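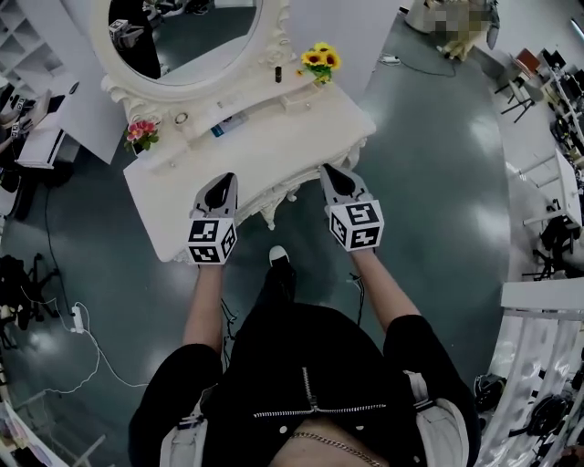 Ihor Hrytsenko来信说，他照着包装背面的说明泡奇亚籽，每次杯底都结一层硬块，上面却还是清水，问是不是买到了陈货。

多半不是陈货。奇亚籽一碰到水，外层几分钟之内就开始起胶，如果这时候籽都堆在一起，外面的胶把里面的籽包住，水就进不去了。解决的办法是搅两次：倒进去马上搅一次，过五分钟再搅一次，第二次要用叉子贴着杯底刮。之后放冰箱，两个小时就能吃，过夜更稠。

下面把厨房里常用的几种籽一起说一下，奇亚籽、亚麻籽、南瓜子、芝麻都有人问过。

水和籽的比例

做布丁，16克奇亚籽配100毫升牛奶或者植物奶。喜欢稀一点的，加到120毫升。椰浆本身就稠，要先兑一半水。酸奶也可以直接拌，不过酸奶里水分少，籽吸不饱，吃起来会有点沙，拌好以后多放一会儿。

果汁泡奇亚籽可以，但是柠檬汁不要一开始就加。我自己试过几回，先加柠檬汁的那杯胶明显薄一些，泡好以后再挤就没有这个问题。

亚麻籽要磨

整粒的亚麻籽外壳很硬，嚼不碎基本就是原样出去。用咖啡磨或者料理机的干磨杯打，每次打十秒，停一下，晃一晃再打。连续打下去机器会发热，粉会出油粘在壁上。

一次不要磨多，够吃一个星期就行。磨好的粉装密封罐放冷藏，闻到油漆味或者鱼腥味就扔掉，别舍不得。整粒的放在阴凉的柜子里，能放好几个月。

一勺亚麻籽粉加三勺水，静置十分钟，可以在松饼和玛芬里代替一个鸡蛋。做海绵蛋糕不行，撑不起来。

烤南瓜子

生南瓜子仁铺在烤盘上，只铺一层。烤箱160度，十二分钟，中间翻一次。听到噼啪声就可以看着了，颜色变成浅黄就拿出来，余热还会再烤一会儿。马上倒到另一个凉盘子里，留在烤盘上容易过火。

从整个南瓜里掏出来的带壳籽，先用水洗，瓤会浮起来，捞掉，然后铺在布上晾一夜。不要用厨房纸，粘上了很难撕。想吃咸的，用盐水煮十分钟，沥干再烤，比直接撒盐入味。

没有烤箱就用平底锅，不放油，小火，一直翻。芝麻也是这样炒，不过芝麻快得多，两三分钟就好，有几粒开始跳就关火。

买多大包装

我现在买950克的大袋奇亚籽，家里三个人吃，算下来比小袋便宜。如果只有一个人吃，买小袋。大袋开封以后分装到玻璃罐里，罐子要完全干，洗过以后倒扣一晚上再用。罐盖上贴一张胶布，写上开封的月份。

七月、八月天气热，南瓜子和芝麻也放冰箱，夏天生虫很快。看到罐壁上有细丝，整罐都不要了，柜子也要用热水擦一遍，角落和层板的接缝里都要擦到。

洗杯子和搅拌机

泡过奇亚籽的杯子不要等干了再洗，干了以后像胶水。马上冲冷水，把大部分冲掉，再用热水和洗洁精。已经干了的，装满水泡二十分钟，用旧牙刷刷。

水池下水口放一个细网，籽会在弯管里继续吸水。我家堵过一次，拆下来都是一团一团的胶。

咖啡磨里残留的亚麻籽油，用一把生米打一遍，倒掉，再用干布擦。不要水洗刀头。

一天吃多少

刚开始吃的人从一小勺开始，过几天再加，同时多喝水。纤维一下子吃多了肚子会胀。干的奇亚籽不要直接用勺子往嘴里送，一定泡过，或者拌在湿的东西里。吞咽有困难的人，还有在吃抗凝药的人，先问医生。

Tymofii Stelmakh还问过能不能把泡好的奇亚籽冻起来。可以冻，用冰格，每格一勺，化开以后会出一点水，搅一下就回去了，打奶昔的时候直接丢一两块进去，不用化。冻的时间不要超过一个月。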